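Replacing the plates, bit by bit

Oct 12, 2021

I moved into the flat in Pondton with a full dinner service that had been my aunt's, and by September I was down to two dinner plates and a saucer. Most went in the sink. The taps are set low and anything tall or wide catches on them. One went on the stairs with toast on it.

So I have been buying plates. I did not want another matching set, partly for the money and partly for the shelf, which takes a stack of five before the door stops closing. I started with the Osagie shop near the bus station, which sells odd pieces from ends of lines. Their stock is kept in crates and you have to lift things out to see what is under them. It took me three visits to find anything I wanted to bring home.

I also looked at Sestar, who deliver, but the postage on a single plate was nearly the price of the plate. Lirex had a decent sale on but only in boxes of twelve. I left both.

What I look for now is fairly simple. The plate should sit level on the table. I press on one side of the rim and if it rocks I put it back. It should have a bit of a lip, as I eat a lot of things with gravy. It must fit in the microwave, and mine is a small one, so I carry a piece of string cut to the width of the turntable. I got a look from the man on the till the first time I used it.

Colour matters less than I thought it would. I was brought up with white and assumed I would stay with white, but tomato soup and beetroot both look fine on blue, and toast looks better on it.
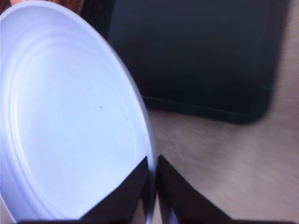
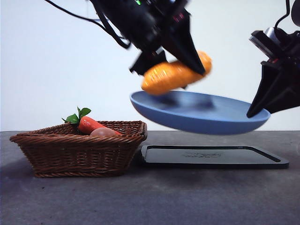 Washing up is the other thing to think about before buying. I do mine by hand, in a plastic bowl in the sink, and the bowl has cut down the breakages more than being careful ever did. A completely smooth plate wipes clean in one go. One with raised rings towards the edge, like the white one, needs the brush taken round the grooves, as dried egg will sit there and a cloth goes straight over it. I don't mind that, and I like how the rings look, but I wouldn't want every plate in the cupboard to be the same. For bread I'd sooner have something shallow like the blue one, with a basket on the table for the rest of the loaf.

The old saucer has gone under the spider plant. I am still short of a serving dish and will try Osagie again when they have had a delivery, with the string in my pocket.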